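June 27, 2025

Hand tool, still the second version. Writing this up before I go home because last time I left it a weekend and couldn't read my own scribbles.

Got in at 10 and the first job was the trigger. Ademir had told me it felt gritty (he was being polite, it felt like a pepper mill) so I took the finger linkage apart on the small bench and found a burr on the left pivot. Two minutes with a needle file, a dab of grease, back together. It closes lovely now! I did put one washer back on the wrong side the first time round, so if you ever strip it: thin washer goes nearest the handle. I've scratched a T on that side.

Then on to the bit I've been looking forward to since March, which is trying it on soft things. Blocks are easy. Anything that squashes is a pain, the fingertips push it along the table before they get hold of it. Big round table by the windows again, because it's the only one you can walk most of the way round without kicking a cable. 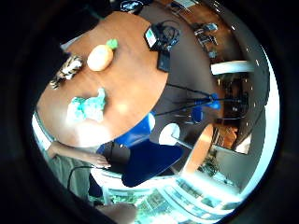 Round table, daylight from the windows. Pineapple near the top left with the stripy one just to its left, turquoise one nearer the middle.

The pineapple is the best of the lot, you can come at it from nearly any side and the fingers find the fat part. The stripy one is all right if you go in low. The turquoise one I dropped, and dropped, and dropped again, until I swapped to the softer pads Vanderleia cast (the Seleo mix, in the margarine tub on the top shelf, please put the lid back on). After that it came up almost every time, though still a bit lopsided.

Things I don't like yet:

The glare. That varnish bounces the windows straight back up into the lens and there's a white patch on the table that moves about as I move. I'm going to try a bit of matt cloth on Monday. Blandine reckons turning the exposure down is enough — maybe, but then everything in the corners goes to mud.

The lens is so wide that my other hand gets in at the bottom of the picture unless I tuck it right in. I keep forgetting.

Weight. With the battery on it's fine for 8 minutes or so and then my wrist starts to complain. Could the battery live on a belt? Jussara has a spare lead that might reach. Must ask her.

Logging was set for 300 seconds a go and that's too long for me, I lose track of which try I'm on. Will cut it down.

To get: M3 nyloc nuts, another 2 pivots (same length as the old ones, NOT the ones in the Walis drawer, they're a hair too fat), sticky felt for the handle. Osvaldo has the key to the print room till Tuesday so the new finger can't go on before then.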